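腰旗足球到底要不要每一檔都衝傳？
運動資料分析專題 期末報告
報告人：廖寶珠（Pao-chu Liao）
繳交日期：2021年4月8日

一、為什麼做這個題目

先交代一下背景，免得看報告的人以為我是什麼美式足球專家（完全不是）。我大一的時候被室友拉去腰旗足球社湊人數，從此就在 Lemau 隊待了下來，位置是防守後衛，偶爾客串接球員，接球員那部分大家就不要問了。腰旗足球的規則跟電視上那種戴頭盔撞來撞去的差很多，我們打的是五對五，沒有擒抱，把持球人腰上的旗子扯下來就算停。防守方可以派一個人當「衝傳手」，開球的時候站在離攻防線七碼遠的地方，球一動就可以往四分衛身上衝。不站那麼遠的人就不能衝，要等四分衛把球交出去或傳出去以後才能過線。

問題來了，規則是說「可以」派，沒有說「一定要」派。我們隊上從我進去以來就為了這件事吵個沒完。一派的人覺得每一檔都要衝，不衝的話四分衛站在後面慢慢看，看到最後總有人會跑出空檔。另一派覺得五個人裡面少一個人去守傳球太傷了，四個人要顧五十碼長的場地，後面破一個洞就是達陣。我自己是後衛，立場當然偏第二派，每次後面破洞被罵的都是我們後衛，衝傳手沒衝到的時候大家只會說「好可惜，差一點！」，這個不公平我已經忍很久了。

去年 Penel 盃準決賽，我們對 Altik，最後一檔領先，隊長喊不衝，五個人全部退後。結果對方四分衛在後面繞來繞去，繞到時間快用完，把球丟給端區後面角落一個我以為已經出界的人。他沒有出界。那場輸完以後群組裡吵了一個禮拜，我就想說好，那我來算。專題剛好要選題目，我就選了這個。

指導老師第一次聽到題目的時候問我：「你是想做研究還是想吵贏？」我說都想。老師叫我把這句話寫進報告，所以我寫了。

二、我想回答的問題

原本的題目很大，叫「腰旗足球防守策略分析」，被退件一次，理由是範圍太大，而且我會做不完。後來縮成下面幾個問題：

派衝傳手的時候，對方傳球成功率會不會比較低？
派衝傳手的時候，被傳成功的那幾球會不會比較長？
在不同的檔數和不同的場地位置，上面兩題的答案會不會不一樣？
衝傳手就算沒有扯到旗，有沒有讓四分衛提早出手？

最後一題是期中報告以後加的，一開始我只想看擒殺（就是衝傳手在四分衛出手以前扯到他的旗），後來發現擒殺少到根本沒辦法分析，這個後面會講。

三、資料怎麼來的

資料全部來自比賽錄影。我們聯盟每場比賽主辦單位都會架一台機器在場邊錄，畫質看天氣也看架機器的人的心情。我從九月開始跟各隊要影片，最後拿到可以用的是11場，隊伍有 Lemau、Altik、Cheung 三隊，還有幾場是友誼賽的聯隊。有一場 Cheung 對 Altik 的影片上半場完全對著隔壁球場，下半場才轉過來，那場我只好放棄，雖然那場聽說很精彩。

可以用的傳球檔一共409檔。什麼叫可以用，我定的標準是：看得到開球瞬間、看得出有沒有衝傳手、看得到球最後落在哪裡。跑球的檔不算，這個題目只看傳球。被判犯規重打的也不算，但是犯規後拒絕處罰、結果成立的有算。兩分轉換和一分轉換都沒有算進來，理由是那個場地太短了，跟平常的攻防是兩回事，混進來會把碼數拉得很難看。

這409檔裡面，有派衝傳手的是198檔，剩下的就是沒派。我看到這個數字的時候滿驚訝的，我一直以為大家幾乎每一檔都在衝，原來是差不多一半一半。後來想想，應該是我們隊特別愛衝，我被自己隊上的習慣騙了。光是這件事我就覺得影片沒白看。

登錄的時候我用試算表，一檔一列，欄位有：場次、進攻隊、防守隊、第幾檔、攻防線位置、有沒有衝傳手、衝傳手從哪一側起跑、出手時間、傳球結果、推進碼數、備註。備註欄後來變成我抒發情緒的地方，交電子檔以前我有清過一遍，如果還有漏掉的「這什麼鬼」請老師包涵。

出手時間是最花工夫的。我的做法是逐格播放，從球離地那一格算到球離手那一格，再換成秒。影片的格率不是每支都一樣，所以每支影片我都先查好再換算。有些檔四分衛剛好被別人擋住，看不到離手的瞬間，那幾檔的出手時間就空著，別的欄位照樣用。

碼數也有誤差。我們的場地是用三角錐標的，沒有每碼一條線，我只能用三角錐跟中線去抓。為了確認自己沒有亂抓，我請學妹把其中一場重新登錄一遍，她沒看過我的表。我們兩個對完以後，有沒有衝傳、成功不成功幾乎完全一致，碼數常常差個一碼，偶爾差兩碼，出手時間最不一致的都集中在假交遞的那些檔。她還抓到我把某一節的進攻隊跟防守隊整個填反，謝謝學妹，那個沒抓到的話後面全部毀掉。

四、先講擒殺，因為大家都只想聽擒殺

擒殺總共9次。

對，就這樣。整個資料裡面九次。我第一次篩出來的時候以為是篩選條件打錯了，重新看了一遍欄位，沒有錯。我們平常聊起衝傳手，講的都是那種一個箭步上去、旗子一扯、全場尖叫的畫面，我腦中也覺得每場都有好幾次，真的去數就是沒有。想想也很合理，七碼的距離要跑過去，四分衛又不是站著等你，他往旁邊走兩步你就要轉彎，轉個彎他球就出去了。

而且擒殺有一半以上集中在同一個人身上，Altik 的那位短髮衝傳手（我沒有徵得同意所以不寫名字，打過聯盟的人都知道是誰）。她起跑的時機抓得非常準，球一離地她就已經在動了，我逐格看了好幾次想抓她偷跑，抓不到，真的沒偷跑。所以如果有人拿擒殺數來說「衝傳有用」，比較公平的說法是「她衝傳有用」。

擒殺這麼少，我就沒有拿它做任何檢定了。老師在期中報告的時候建議我把焦點放到出手時間，現在回頭看這個建議救了整份報告。

五、傳球成功率

這一節的結果很無聊，先講在前面。有派衝傳手的檔，傳球成功率低一點點，只有一點點。我做了卡方檢定，沒有達到顯著。換句話說，光看成功率，兩派都沒有吵贏。

我那時候有點失望，就開始把資料切來切去，按隊伍切、按檔數切、按上下半場切、按有沒有下雨切（下雨只有一場，切個寂寞）。切到後來終於切出一個「顯著」的，是 Cheung 在下半場第二檔面對左側衝傳的時候成功率特別低。我很開心地拿去給老師看，老師問我前面總共切了幾種，我數給他聽，他說切那麼多種，本來就會碰到一個。然後出了一份講多重比較的講義叫我回去讀。讀完以後我把那段刪了，只留下這段當作紀念。

所以這份報告裡正式拿來比的，只有一開始列的那幾個問題，切法也只有事先講好的檔數和場地位置，其他的都當作看看就好。

六、推進碼數

這一節比較有東西。

傳成功的球裡面，有衝傳的那一組推進碼數比較分散。短的很短，常常是四分衛被逼急了隨便丟給旁邊的中鋒，接到馬上被扯旗；長的又很長，因為後面真的少一個人，一旦有人跑過最後一個後衛，就沒有人了，那個背影我很熟。沒有衝傳的那一組集中在中間，一球一球慢慢推，看得會睡著，但就是一直往前。

平均值兩組接近，中位數是有衝傳的比較低。我在報告裡兩個都放，圖放在附錄，是箱形圖，離群值那幾個點旁邊我有標場次，有興趣的人可以去看影片。其中有三個點是我守的人，不用特別去看。

這個結果要怎麼用，我覺得要看你怕什麼。腰旗足球的進攻是四檔內要過中線，過了中線再給四檔去達陣。如果對方還在自己那半場，離端區很遠，那你派衝傳手、逼他傳短的，他短的接到了也不一定能過中線，這個交換我覺得可以。當然被打一個長的會很痛，但是他從自己五碼線出發，要一球打到底也沒有那麼容易。

可是如果對方已經很靠近端區了，我原本的直覺是後面空間變小，少一個人比較沒差，所以更應該衝。資料看起來剛好站在我直覺這邊，靠近端區的時候，有衝傳的那組表現比在其他位置都好，被達陣的比例比較低。不過那個區域的檔數不多，而且還有一個規則的問題：端區前五碼是禁跑區，進攻方只能傳球，衝傳手完全不用擔心對方跑，可以放心直直衝。這兩件事混在一起，我分不開，只能寫在這裡。

七、出手時間

這節是我自己最喜歡的。有衝傳手的時候，四分衛出手明顯比較早，而且這個差距用什麼檢定做都站得住。我做了 t 檢定，也做了無母數的那個，結論一樣。

聽起來是廢話對不對，有人衝你當然會丟快一點。但是有趣的在後面：出手提早，成功率卻沒有跟著掉多少。我一開始想不通，後來重看影片才有一點想法，就是我們聯盟的四分衛本來就喜歡傳短的，第一個選擇多半是三、五碼的短路線，那種球不需要等。你衝他，他就傳第一選擇，成功率本來就高。你不衝他，他會貪心，會想等後面的人跑出來，等一等反而丟了一個難度高的球。所以不衝的時候，給他時間，他有時候會自己把事情搞砸。

為了看這個想法對不對，我把沒有衝傳的檔按出手時間分成快、中、慢。慢的那一組成功率確實最低，可是一旦成功，碼數也最長，準決賽那一球就在這一組裡面。我在登錄表裡看到那一列的時候還是心痛了一下，備註欄本來寫了很長一串，現在是空的。

這裡要小心的是，出手慢不一定是因為貪心，也可能是後面守得很好，真的沒人可以傳，只好一直等。這兩種情況在我的資料裡長得一模一樣。要分開的話，得去看每一個接球員有沒有空檔，我們場邊那個機器的角度拍不到全部的人，這次做不到。

還有一個跟出手時間有關的小發現，是衝傳手從哪一側起跑。多數四分衛是右撇子，從他左手邊衝過去的時候，他會往右邊移動，剛好是他順手的方向，邊跑邊丟很舒服。從他右手邊衝過去，他就得往左邊跑，傳球姿勢會變得很彆扭。我以前聽學長說過這個道理，資料的方向也跟這個說法一致，差距有但是不大。Cheung 的四分衛是左撇子，他那幾場我是反過來算的，這點期中報告漏掉，被台下的人抓包，這次改好了。

八、按檔數來看

第一檔跟第二檔，有沒有衝傳差別很小。第三檔開始看得出不一樣，衝傳的那組讓對方更常傳短，傳短又不夠首攻，就變成第四檔。到了第四檔，防守方派衝傳手的比例反而變低，大家都縮回去守首攻線了。我問過幾個隊友為什麼，答案都很像：「第四檔了，不要出錯就好。」

我自己也是這樣想的人，每次第四檔都很希望隊長喊不衝，這樣我旁邊多一個人可以分擔。做完這個題目以後有一點動搖。第四檔前面還差很多碼的時候，對方非得等長的路線跑出來不可，這個時候他最需要時間，我們偏偏把時間送給他。反過來，如果只差一兩碼，他開球就能丟，衝傳手跑到一半球就出去了，那多一個人在後面守比較實在。

所以我現在的想法是，第四檔要看差幾碼，差很多就衝，差一點點就不要衝。這個想法有資料的影子，但是第四檔的檔數不夠多，我不敢說得太滿。隊上已經有人說要下一季試試看，試失敗不要找我。

九、做得不好的地方

第一，隊伍太少。只有我們聯盟這幾隊，而且四分衛就那幾個人，說不定我算出來的是這幾個人的習慣，換個聯盟就完全不一樣。

第二，防守方派不派衝傳手不是隨機的。隊長會看對面四分衛是誰、現在比數多少、自己隊上的衝傳手喘不喘。我們隊的衝傳手下半場常常會舉手說不行了，那後面幾檔就自然沒有衝傳，可是那個時候後衛也一樣累啊！這些都會影響結果，我沒有辦法全部控制。老師建議過用迴歸把比數差放進去，我有試，放進去以後大方向沒變，細節在附錄，程式碼寫得很醜，請不要看太仔細。

第三，我是 Lemau 的人，看自己隊的影片很難沒有感情。登錄成功失敗還好，碰到模糊的，例如球到底有沒有先落地，我可能會偏心。學妹重新登錄的那場剛好不是我們隊的，早知道應該挑我們隊的給她。

第四，進度抓得很差。我原本預計寒假前看完全部影片，結果逐格看比想像中慢太多，一場比賽看完眼睛都花了。中間還有一次試算表存錯版本，兩場的出手時間整個不見，重看。現在我每天存一份，檔名後面加日期，資料夾醜得要命但是很安心。

十、所以到底要不要衝

如果隊友只肯聽我講一句，我會說：在對方自己半場可以多衝，靠近端區也可以多衝，第四檔看碼數，其他時候隨便，差別沒有大家吵的那麼大。比衝不衝更重要的可能是誰去衝，還有從哪一邊衝，這兩個我們以前都沒有認真討論過，每次都是誰站得近誰去。

把結果拿去隊上講的那天，主張每檔都衝的隊友聽完說「你看吧」，主張不衝的也說「你看吧」。隊長比較認真，他把側邊那一段抄下來，隔週練習就要衝傳手固定站四分衛的右手邊，練了幾次，衝傳手跟我們後衛撞在一起兩次，現在在討論後衛要不要跟著換站位。我覺得要換，正在畫圖，畫完會補進附錄。

下一步如果還有時間（如果有人願意幫我看影片），我想把跑球的檔也加進來。衝傳手衝進去以後，對方假傳真跑的那種最麻煩，整個側邊都是空的，這次完全沒碰到。另外也想跟主辦單位商量，看能不能把機器架高一點，架在看台上面，這樣後面的接球員也拍得到，第七節那個分不開的問題就有機會分開。Altik 那邊說他們有自己錄的練習賽，願意借我，條件是我算完要先給他們看。這個條件我還在跟隊長喬。

謝謝借我影片的三隊，謝謝學妹，謝謝老師沒有在期中的時候把我當掉。附錄有完整的欄位說明、箱形圖和檢定結果，登錄表想要的人可以寄信跟我拿，影片因為有拍到其他人，就不外流了。

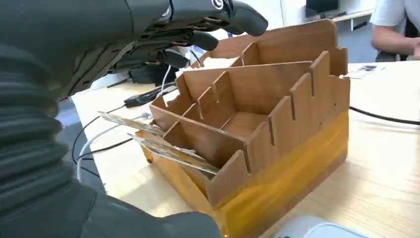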